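Joining Two Network Cables With a Coupler

October 24, 2022

So my desk moved to the other side of the room in June and my network cable didn't come with it. I had a perfectly good blue cable that was too short, and the nice long one I found online was more than I wanted to spend. What I did have was a drawer full of short cables and a couple of couplers, so I joined two together and I've been happy with it ever since!

A coupler is just a little block with a network socket at each end. You plug one cable in one side and the other cable in the other side, and your computer thinks it's one long cable. I bought mine from Hindero, but any plain one will do as long as it's rated for the cable you're using (check the listing, mine didn't say it on the part itself).

Before you start, clear off a bit of table and look over both cables. You want the little clear plug on the end to be free of lint, and the locking tab should still spring back when you press it. If the tab has snapped off, use a different cable – it'll slide in fine and then fall out the first time you vacuum.

Hold the coupler still, bring the plug in straight, and grip it by the boot so you aren't pulling on the cable.

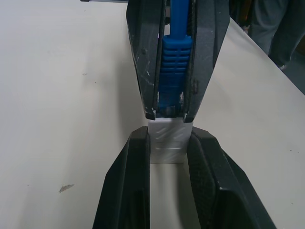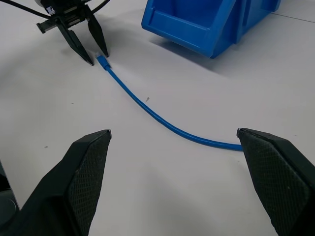 Push until you feel a click. If it won't go, don't force it. Take it out, give it a half turn so the tab lines up with the slot, and try again. I always give it a gentle tug afterward (I once blamed my router for a whole evening over a plug that was almost in).

Do the same on the other side, then connect one end to the router and the other to your computer. Keep the total length under 100 meters, though if your house needs that much cable I'd love to see it. My run is 10 meters and I can't tell any difference in speed.

Last thing, get the joint off the floor. I used 6 Pundgate clips along the baseboard, with one on each side of the coupler so nothing hangs from it. Leave a little slack there too. Next up I want to run one to the TV, and that means going around a door frame, so wish me luck.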